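Nimdale bathroom — the gallery

Home > Projects > Nimdale > Bathroom

Quick page, more to be added when I get a minute. People keep asking about the bath so am putting this up before the rest is ready. Kitchen and stairs have their own pages, see the menu.

Background for anyone new. Nimdale is the tall thin house on the hill in Verport, the one with the bad gutters. Bathroom was at the back, first floor, avocado suite, carpet. Carpet! Up the side of the bath panel as well. All of it went in the skip apart from the door, which is a nice old four-panel and is still waiting to be stripped.

What we wanted: one good bath. No shower over it, no glass screen to wipe down, no panel with a mystery gap behind it. Everything else in the room could be cheap and mostly is.

The bath. A Harb, the plain white freestanding one. Went back and forth for weeks between this and a slipper shape with one high end. Glad we went plain, you can sit at either end and there's somewhere to put your arms. Delivery was to kerbside only so allow for that if you order one, it's in very small print. We got it up the stairs with the banister off and a lot of blankets. One scuff on the wall, none on the bath.

Size. We had 20 cm to spare at the foot end according to the drawing and 19 in real life, because old houses. Measure twice, then measure again at floor level, walls lean. I'd cut the floor plan out of newspaper first and lay it down. Looked daft, worked well.

The tap. Black. This was the arguement of the whole project. Chrome would of matched the waste and everything in the old house, but the black looked so much better against the white that chrome never stood a chance after we'd held one up to it. It's from the Uma range, tall spout. Limescale does show on matt black, so wipe it. A soft cloth, none of the spray stuff, it leaves patches (found this out on the basin tap, sorry basin tap).

The height of the spout is the thing to check. Ours comes up and over so you can get a bucket under it, or a child's head for hair rinsing. A low one looks neater in the brochure and is a pain.

Money. Had 2,000 put by for the room, not counting the floor. Bath took the biggest bite, tap next, then paint, loo seat, towel rail. The rail was 58 from the reclaim yard and needed new valves, so not quite the bargain it sounded. Went over in the end. Everyone does.

Floor. Grey all through, a mottled one. Picked for hiding dust and it does that. Cold first thing. A mat is on the list.

Things I'd do differently — more sockets on the landing, for a start. And get the waste position agreed in writing before the floor goes down. A centre waste is lovely to look at but it has to land between joists, and the plumber and the drawing did not agree on where the joists were. Also buy the bath before choosing the paint. We did it the other way and had to repaint, the white we'd picked looked yellow the minute the bath was near it.

On to the gallery then. Click to make it bigger, on a phone you may need to turn it sideways. 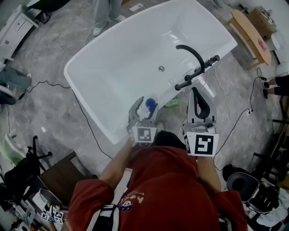 Verport, 14 January 2022

The bath from right over the top. Tap sits on the rim so nothing needed to come out of the wall, long body lying along the edge and the round handle at the end of it. Small chrome waste down in the middle. Little blue ball just inside the near edge, cables on the floor.

It's shinier inside than I expected from the showroom, you get soft reflections all down the sides. Cleans up with washing up liquid and a sponge. The rounded rim is comfy on the back of the neck but no good for standing a cup of tea on, so a bath shelf is next. Have seen one in oak, have also seen the price.

Still to come: the basin wall, the towel rail once it's been painted, and the door if it ever gets done. Hoping for February. The loo is a loo and will not be getting it's own picture.

Questions about the bath or tap go through the contact page please, the comments here are broken again and I can't see half of them. If you asked about tap fittings before Christmas please ask again, lost the lot.

Back to Nimdale main page
Next gallery: Kitchen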